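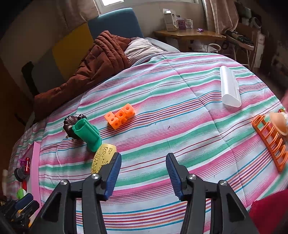 줄무늬 시트 위에서 진행 중인 물건 정리 작업. 손에 쥐는 집게형 그리퍼를 쓴다.

"규칙의 절반은 누가 한 번 사고를 친 다음에 생겼어요. 나머지 절반은 제가 쳤고요."

고르케세르에서 가정용 조작 작업의 지침서를 관리하는 담당자는 커피를 식혀 가며 이렇게 말을 꺼냈다. 이름은 빼 달라고 했다. 지침서가 이미 충분히 미움을 받고 있다는 이유였다. 사내에서 '하르코사'라고 불리는 이 문서는 현재 40쪽이다. 처음에는 6쪽이었다.

무엇이 그렇게 늘었느냐고 묻자 그는 침구 항목부터 펼쳤다. "책상은 평평하잖아요. 침대는 물건을 놓으면 기울고, 시트를 당기면 옆에 있던 것까지 따라와요. 그래서 물건을 집기 전에 집게를 충분히 벌리고, 천을 같이 물지 않았는지 확인하라고 적었습니다. 당연한 말이죠. 당연한 말이 제일 안 지켜집니다."

주름은 펴야 하느냐는 질문에는 고개를 저었다. 초판에는 시트를 매끈하게 펴고 시작하라는 조항이 있었다고 한다. "그 조항대로 하면 다들 호텔 직원이 됩니다. 작업 시간의 삼분의 일을 침대 정리에 썼어요. 3월에 지웠습니다. 지금은 접힌 자국이든 주름이든 그대로 두고, 물건이 굴러떨어질 자리만 피하라고 합니다."

물건을 고르는 기준도 바뀌었다. 네모난 블록만 잔뜩 집으면 기록은 예쁘게 쌓이지만 쓸모는 금방 바닥난다는 것이다. 지금은 둥근 것, 길쭉한 것, 겉이 매끄러운 것, 틈이 많은 것을 한자리에 섞도록 한다. 그는 투명하거나 반투명한 물건을 '채식 메뉴'라고 부른다. 몸에 좋은 줄은 아는데 다들 마지막에 고른다고 했다.

양손 작업 규정은 가장 많이 다툰 부분이다. 한 손이 물건을 잡고 있을 때 다른 손은 그 위를 가로지르지 않는다. 두 손이 같은 상자에 동시에 들어가지도 않는다. 협력사 켈레멘에서는 너무 빡빡하다는 의견을 보내왔다. "답장을 길게 썼다가 지우고 부품 청구서만 첨부했어요. 그 뒤로 의견이 없더군요."

실패한 동작을 지우지 말라는 조항도 있다. 놓쳤으면 놓친 대로 남기고, 표시를 한 다음 다시 집는다. 그가 로르키아 과제를 점검할 때 기록 900건을 넘겨받았는데 실패 표시가 단 하나도 없었다. "감동적이었죠. 그런 사람이 있으면 우리한테 로봇이 왜 필요합니까." 다시 살펴보니 빠진 표시가 266건 정도 나왔다. 그는 그 숫자를 회의실 칠판에 적어 두었고, 몇 달째 아무도 지우지 않았다.

남의 집에서 작업할 때의 예절은 별도의 장으로 묶었다. 정해진 구역 밖의 살림은 건드리지 않고, 사람 이름이나 주소가 적힌 것은 시작 전에 치워 달라고 요청한다. 집주인의 물건에 대한 논평은 금지다. "칭찬도 안 됩니다. 어떤 건 칭찬하고 어떤 건 안 하면 다들 신경을 쓰거든요."

다음 개정판은 얼마나 두꺼워질지 물었다. 그는 줄이는 것이 목표라며, 우선 지침서를 줄이는 절차에 관한 장을 쓰고 있다고 답했다. 초안은 네 쪽이고 부록이 붙을 예정이다.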